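Bench tips from the arm table, part 4

Quick ones this week, deadline Tue 22 August and I still have plots to redo.

Drawers first. We ran 900 grasp trials for the Pridard comparison and the thing that moved the success rate most was the mat. Matte, plain, one color. Glossy top gave the depth camera fits. Buy the big one, trim later.

Wood blocks – sand the edges before you start, not halfway thru. We didn't. Had to throw out 40 runs and log them seperately.

Cables. Leave slack at the wrist, then turn every joint to its limit by hand before you tape anything down.
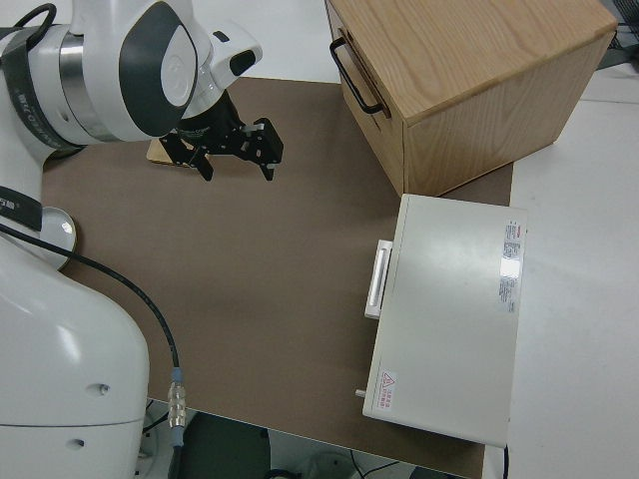 Open the fingers wider than you think on flat pieces. The Trellmont planner likes to come in narrow and it clips the corner. With the wide approach, 1147 of 1843 replayed grasps planned clean on the first try, narrow was well under that. Same blocks, same start poses. Not a huge result but it's free.

Loose handles: snug the screws every morning. A wobbly handle looks like a bad policy in the data. Cost us most of November.

Marking object positions – pencil, small ticks, at the corners only. Painter's tape shows up in the camera and the model learns the tape. Ask me how I know.

Wipe the finger pads at lunch. Dry cloth, no spray.

Next time: labelling bins, and getting glue off a mat.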